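Okgate Support
Ticket 748: Contact export from Corberg stops partway, no error shown
Status: Resolved
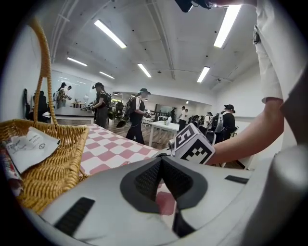

Reported: Export to CSV from the Corberg address book ends early. The list holds 2,000 contacts. The file opens normally but contains 451 rows. Same result in two browsers.

Log

9:10 Reproduced on a copy of the account. Row count identical, so not a timeout.

9:35 Last row written is complete. Next contact in sort order is from the Jafarzadeh import. Its notes field contains a line break and one unmatched double quote.

9:50 Removed the quote by hand. Export now runs further and stops at another record from the same import. Searched for the pattern: 16 contacts affected.

10:20 Exporter does not escape quotes inside notes. Parser on the Zulovham side reads the remainder as one field and drops it.

11:05 Workaround sent: clear "Include notes" before export. Customer needs the notes, so not accepted.

14:40 Patch applied to exporter. Quotes are doubled, line breaks kept. Full export returns all rows.

15:15 Customer confirms. Old CSV files are not repaired by the patch and must be exported again.

Closed. Import check for unmatched quotes moved to a separate ticket.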